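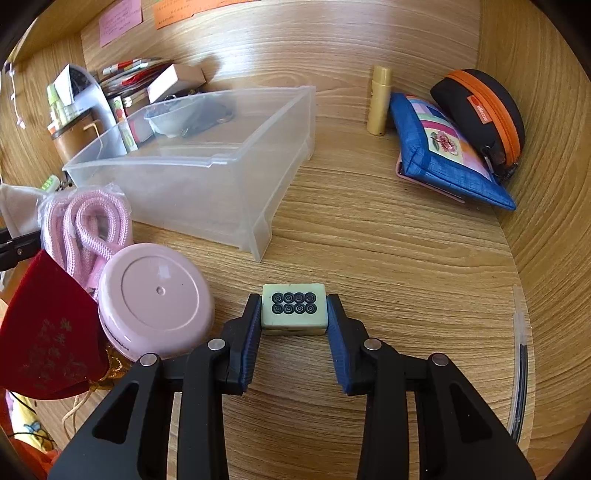
Clearing out Mum's mahjong things, where do I start?

Posted in: Table Games and Tiles
11 replies, 468 views

Trillano
October 3, 2021

Hello all, long time reader and very occasional poster. I've taken on my mother's mahjong set now that she's moved to a smaller flat, and I've finally got round to sorting out the cupboard where it has been living alongside everything else she couldn't find a home for (little pots, fabric pouches, cord still in its plastic, you know the sort of thing!). The tiles are a lovely pale minty green with cream, and the one in the photo is the eight of dots, which was always her favourite. She used to tap it on the table before she discarded it, and it drove my uncle up the wall.

I've got two questions. How would you clean tiles like these without spoiling the paint in the engraved bits? And does anyone keep theirs in a pouch instead of a case? The old case has a broken hinge and smells of attic, and I'd rather not put clean tiles back into it.

Brendunitz

Oh, what a pretty green! It makes a change from all the white and bamboo ones.

For cleaning I use a barely damp cloth with one drop of washing-up liquid in a bowl of lukewarm water, then a second cloth with plain water, then I lay them all out on a tea towel overnight. Please don't soak them. I did that with my first set and lost the red out of half the characters, and I still get cross thinking about it.

Pouches are fine for taking a set to a friend's house, but I wouldn't store them like that for years on end. They knock together and the corners suffer.

Pandey

I'm going to disagree with Brendunitz on the pouches, in a friendly way. My grandmother's set has been in two cloth bags for 40 years and the corners are as good as anybody's. What does the damage is people shuffling on a bare table. Get a thick cloth or a proper mat and you'll do far more for your tiles than any case will.

I do agree about the soaking, though. And keep velvet away from tiles that are still damp. I had a dark red bag once that left pink smudges on everything, including the dice.

Clellow

Is it a complete set? I'd count before you clean, so that if one goes missing down the back of the sofa you'll know whether it was ever there. There should be four of each dot tile, so four eights in your mother's case. If you're short, don't despair, as people do sell odd ones, but matching that green will be the hard part. Bring one tile with you to any fair and hold it up in daylight. Green is a terror under shop lights.

Trillano

Thank you, these are all so helpful. I've counted now, and we are one short, a north wind. Mum says it has been missing since a Christmas when the dog was a puppy, and I didn't like to ask any more than that.

Pandey, point taken about the velvet. There's a deep red pouch in that same cupboard with a faint gold pattern on it, and I'd had half an eye on it for the dice and counters. Do you think it would be all right if everything was bone dry?

Pandey

Bone dry you'll be fine, I should think. Rub a white hanky on the inside first and see what comes off. If the hanky stays white, in they go.

Brendunitz

I still say a case! Keir MacAulay, who runs our Thursday-that-moves-about group, relined his with felt from the market and it came out beautifully. He also glued on a new hinge, which lasted two weeks, so use screws. For the attic smell, leave the case open by a window with a saucer of bicarb in it. Mine took most of September to come right, but it did come right.

Clellow

The pink pot with the domed lid would do nicely for dice, if it's going spare. It looks a good shape for it, depending on what's in there at the moment. I keep mine in an old face cream jar and they make a very satisfying rattle.

For the north wind, Fergus Innes used to keep a tray of odd tiles on his stall and was very patient with people rummaging. I don't know if he still does it. Failing that, a blank tile and a steady hand with some paint will get you playing again. Ours has been a hand-drawn flower for so long that we've stopped noticing.

Trillano

I'm rather taken with the idea of a painted one, and Mum has already offered to do it. I'll try the hanky test this evening and see if I can track down some felt for the case as well, so I may end up pleasing both of you. Does anyone know if enamel model paint holds up on tiles, or does it chip?

Pandey

It chips a bit on the edges, but down in the grooves it stays put for years. Thin coats, and leave it a full day in between.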